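How a Team Plans What to Buy for a Robot

A robot costs money before it does any work. Someone has to decide which parts to buy, how many, and in what order. The plan for this is called a budget. A budget is a list of things to pay for, with a price next to each one and a total at the bottom.

The same steps work for a school club with a small robot and for a company with a large one.

Step one: write down the job

A budget starts with the job. "We want a robot" is too short to plan from. "We want a robot that can put a plate in a dish rack" is long enough. It tells the team that the robot needs a way to hold a plate and a way to find the rack.

Each need on the list is called a requirement. If an item on the shopping list does not match any requirement, it comes off.

Step two: split the list

Equipment falls into two groups. The first group is things bought once, such as a computer, a table or a gripper. A gripper is the part that holds objects, and it does the work your fingers do. The second group is things that wear out or get used up. These are called consumables. Finger pads, tape and batteries are consumables.

The Folen workshop sorts its list this way. On its plan for a kitchen project, the gripper appears on one line. The finger pads are on a separate line, in packs of 25, because the team expects to replace them.
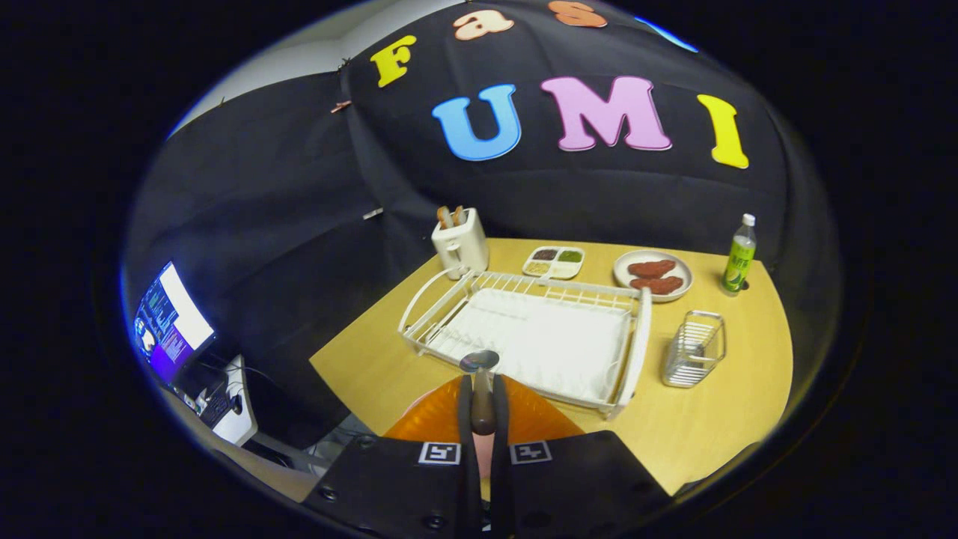 Planners often forget the practice objects. A gripper needs something to grip, and the objects should match the job. For kitchen work that can mean a white wire dish rack, a plate, a toaster with two slices of toast in it, and a small metal utensil holder. Objects like these go in the budget with everything else. So does the table, and so does a cloth backdrop, if one is wanted, along with the clips to hold it up. The markers also get a line. These are the black-and-white squares on the gripper fingers, with a pattern like a small maze. A camera can find a pattern like that easily, and a computer can use it to work out where each finger is. Markers can be printed on paper, so the line is a short one, but it still has to be there.

Step three: find the prices

For each item, the team asks for a quote. A quote is a written price from a seller. It should say what is included. Two sellers can offer the same gripper at different prices when one price includes the cables and the other does not.

Thorlacius, a parts supplier, puts delivery on a separate line of its quotes. Tekesent includes delivery in the item price. To compare the two, add delivery to the first one. Then both numbers mean the same thing.

Step four: plan for time

Some parts are in stock. Others are made after they are ordered. The wait between ordering and receiving is called lead time. Suppose the computer arrives in 3 days and the gripper takes 13 weeks. The gripper should be ordered first, even if the computer seems more exciting to open.

If the project begins in August, count backward from August to find the last safe day to order.

Step five: keep some money back

Parts break. Prices change. A planner sets aside an amount called a contingency. In the Drerkberg school plan, the total is 400 dollars and 25 dollars of it is contingency. That money is not assigned to any item. If a cable fails, it pays for the new cable. If nothing fails, it stays in the account.

Try it yourself

Choose a small job for a robot, such as moving socks from a basket to a drawer. Write the requirements. Make two columns, one for things bought once and one for consumables. Include the practice objects. Ask an adult to help you look up prices, then add up both columns and choose a contingency.

Words to know

Budget: a plan for spending money.
Requirement: something the equipment must be able to do.
Consumable: an item that gets used up or wears out.
Quote: a written price from a seller.
Lead time: the wait between ordering and receiving.
Contingency: money kept for surprises.

Comments

robofan_grade5: My list for the sock robot had 13 things on it. I forgot the socks.

Ms. D's class: We did the two columns on the board. There was a long argument over whether batteries count as consumables if you can recharge them. We put them there anyway.

pkl: Should the contingency be bigger if the parts are used? Ours are all secondhand.

This site uses cookies to remember your reading level. Accept | Settings

Contact us | Copyright Folen Learning Pages | Back to top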